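Minutes of the packing room meeting
Stunon, 24 October 2019

Present: Hanne Hämäläinen (chair), Martti Tikkanen, Rizwan Thambiah, Leena Lahtinen (minutes)
Absent with notice: Joni Tuominen

1. Opening
Hanne opened the meeting. The minutes of the last meeting were accepted with one correction: the order of labels was 1,000 pieces and not 100.

2. Belt and sorting table
Martti told that the surface of the belt has more marks than in spring. He does not think it must be changed now. Rizwan asked if the marks can catch the small parts. Martti has not noticed this, but he will follow it until December. The supplier Ovico has given a price of 1,653 euros for a new belt, work included. It was decided to wait with the order.

Leena brought up the trays on the white table behind the belt. There is no agreed place for them and each shift puts them differently.

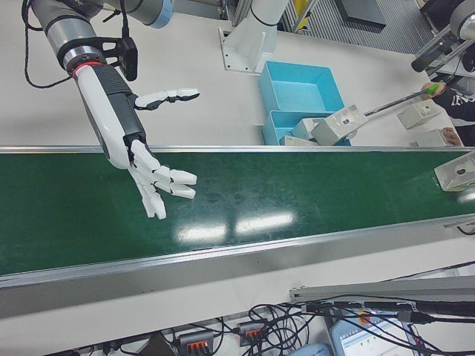
Item 2: belt and the light blue trays on the far side.

It was discussed if both trays should stand close to the rail. Rizwan prefers one tray near the belt and the other farther back, so that full and empty ones do not get mixed. Hanne supported this. Martti would like to have the places marked with tape on the table. Decided: Rizwan makes the tape marks and informs both shifts. Small parts are to be kept inside the tray and not beside it.

3. Lights
Leena said that the ceiling lights reflect from the green belt and this makes her eyes tired in the afternoon. Martti will ask Räsänen what a matt cover for the lamps would cost. The matter comes back in the next meeting.

4. Boxes for the Wendov order
The order needs 36 boxes of the larger size. Joni had sent a message that the boxes are in the storage but the inner paper is missing. Leena orders the paper.

5. Other matters
Rizwan asked again for a second broom for the room. Approved.
The key of the storage cabinet must be returned to the hook after use. Everybody was reminded of this.

6. Next meeting
The next meeting will be held in December. Hanne sends the invitation.

Minutes written by Leena Lahtinen
To be checked by Martti Tikkanen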